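3.2 Where the crumbs go

I came to this question sideways. My first round of diary entries from Dirkcombe was supposed to be about breakfast times, and people kept writing about wiping up instead! So I went back through all 1258 entries and marked every mention of cleaning, however small (a sleeve across the counter counted, and so did blowing).

What struck me is how much the wiping depended on who was coming in next. Folks who ate alone often left things until evening - one wrote that the crumbs "can wait, they're mine."

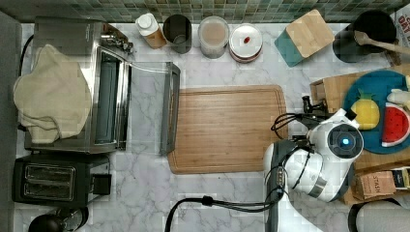
In shared homes it went the other way, and the job was mostly done before 9 in the morning, usually by whoever ate last. I had expected the first person up to do it, as Adeyemi found in the Sturitell households, and I'm still not sure why my group was so different. It may just be the size of the kitchens.

Figure 2. Kitchen counter with a cutting board, toaster oven and two-slot toaster.

I should add that around 100 entries were too short to code either way, so I left them out of the counts in this section.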